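4.2 What the bench staff were left with

The returns bench at Flardale was chosen for the study on the grounds that it was dull. Small electrical goods come back from customers, are switched on, switched off, wiped, regraded and sent out again, and the staff had been promised for several years that a machine would take the dull part away. The Holub line was installed in April. By the end of our observation it had taken over 740 of the 1489 item types on the site's list, and the staff had taken over the job of explaining the other half to it.

The explaining is done by hand. A worker holds a two-fingered gripper and carries out the task with it, slowly, while the tool's own camera records the attempt. Management called these sessions "demonstrations". The bench called them "puppet time", and the name had reached the official rota before anyone senior noticed.
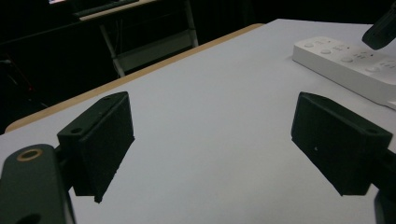 Three changes came up again and again in the interviews. The first was pace. Under the old system a worker who could test a power strip without looking at it was admired. Under the new one the same worker was asked to do it again, with fewer flourishes. Several of the quickest people on the bench turned out to be poor teachers of the machine, and they took the news badly. One told us she had spent eleven years getting fast and a fortnight being told to stop it.

The second was the matter of small things. Buttons, slots and covers that the fingers of an adult find without help had to be approached as if for the first time. Power strips were the usual practice piece, being cheap, plentiful and hard to offend.

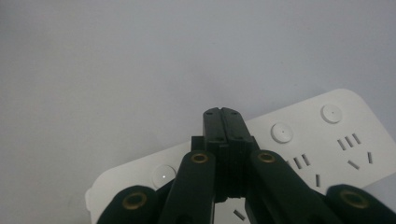 Figure 3. Closed gripper above a white multi-outlet power strip, Flardale returns bench.

Workers soon developed firm views on the correct angle of approach, and these were defended at tea break with a heat that the old work had never produced. The Balluvitz handbook, which runs to 886 numbered steps, gives no preferred angle. Two rival schools had formed by the second month. We were asked to rule on the question and declined.

The third change was in who got blamed. Before Holub, a wrongly graded item was traced to a person by the initials on its label. Afterwards it was traced to "the system", a phrase that covered the software, the supplier, the person who had given the demonstration and, on one occasion, the floor. Workers on the whole liked this. 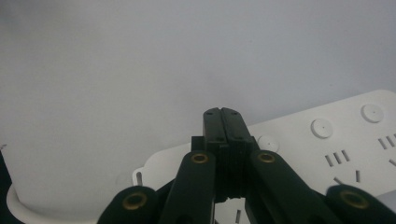 Pay did not change. The job title did, from "tester" to "skills contributor", and the 30 people affected were issued with new badges. At the Clirnitz site, where the same line was installed without the badges, satisfaction scores were slightly higher. We return to this difference in Section 5.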